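Small parts, slow hands: an open day at Wodbridge

The workshop at Celham let the public in for an afternoon to see what its two-armed robots can do with very small things.
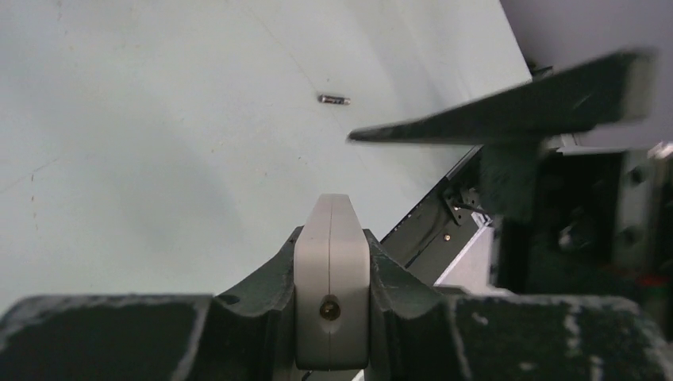

What does a small manufacturer get from a robot that it can't get from a good pair of hands?

Mostly it gets the same result late in the afternoon as it got first thing in the morning. People are quicker and far better at coping with surprises, but they tire of tiny parts, and tired people drop them, mix them up or put them in back to front.

That was how Roy Horrocks put it to the first group through the door on 4 August 2021, standing beside a tea urn in a former carpet warehouse on the edge of Celham. Horrocks runs the workshop side of Wodbridge, a firm of 23 people that builds handling cells for companies too small to have an automation department. He had asked for visitors to be sent in by the side entrance, and most of them came in by the front.

The parts on show were small ones. One of the pieces on the white worktop looked much like a miniature glass fuse, a dark little cylinder with a metal cap at each end, one dull grey and one bright. A thing like that is hard to pick up with cold fingers. It rolls if you nudge it, it has no flat side, and the middle of it should not be squeezed if it can be helped.

The cell has two arms, each ending in a gripper, with a small camera fixed close to the business end. The camera's job is to look down past the fingers at whatever is on the table, so that the arm can line itself up before it closes. An operator can drive the arms by hand from a pair of levers, or the cell can be left to try the job by itself. Visitors saw both.

The driving came first. Satish Thampi, who writes the control software, sat at the levers and talked while he worked. He moved a part from the table to a tray, then passed another from the left gripper to the right and back again. The passing is the difficult bit. Both sets of fingers have to be in the same small space without touching, and for a moment both are holding the part, so if one arm pulls even slightly the part is bent or flicked across the room.

"You learn to let go late," he said. "Everyone lets go early the first day."

He was asked how long it takes to become good at it. His answer was that most people can pick up a part within an hour, and that the handover takes a week or so. A retired toolmaker in our group had a turn and managed a pick on his third try. He then declined to give up the chair, and the queue behind him had to be moved on to the coffee.

After that the levers were left alone and the cell ran by itself. It is slower than you might expect. The arm travels briskly enough until it is over the part, then creeps down the last stretch, waits, creeps again and closes. Thampi said the pause is there on purpose and can be shortened once the cell knows the part well. On the afternoon of our visit it had not been shortened. Several picks went cleanly. One did not – the fingers came down a shade to one side, the part rolled away, and the arm went back up and started looking for it again. It found it at the second attempt and there was a bit of clapping, which Horrocks seemed not to enjoy.

He was frank about misses. A demonstration cell is set up to be looked at, with the guards opened out as far as the rules allow and parts put down wherever a visitor fancies. In a customer's factory the parts would arrive the same way up and in much the same spot, and the lighting would stay put. Light matters more than people think, he said. A soft shadow from one of the arms falling over a pale table is enough to confuse a camera that has been taught on a bright one, so the Wodbridge team now record their practice runs with the shadows left in.

Those practice runs are most of the work. For each new part, somebody sits at the levers and does the job over and over while the cell keeps a record of what the cameras saw and how the arms moved. The software is then trained on the records. For a simple pick they like to have 1,000 runs, and for a handover 2,000. It is repetitive, and the staff take it in shifts with the radio on. The worktop shows the wear, with fine scratches and small specks on the white. Thampi doesn't mind, as customers' tables will have marks too.

The first paying customer for the two-armed cell is a repair business in Blackburn which mends control panels for older lifts and bakery ovens. It handles a great many small components in short batches, and it can't justify a machine built for just one of them. The cell is due to go in during October. It will start on sorting and move on to loading test fixtures if that goes well. Horrocks would not give a price for the whole job, but he did say the arms were the cheaper part of it and the hours were the rest.

There were questions about jobs, as there always are. Horrocks said the Blackburn firm has been trying to fill two bench posts for over a year and that the people already there will be running the cell. A woman who had spent most of her working life in electrical assembly asked who would check the work. He said a person would, and that he didn't see it changing soon. She wanted to know whether that person would be paid more. He said that was for the customer.

Wodbridge took 37 visitors through over the afternoon, in small groups, including a party of apprentices from Drirniston who asked better questions than the rest of us and were allowed to stay on at the levers after the doors closed. The firm hopes to run another open day next year. Anyone wanting to come should write to the workshop and say if they need step-free access, as the side entrance has a ramp and the front does not.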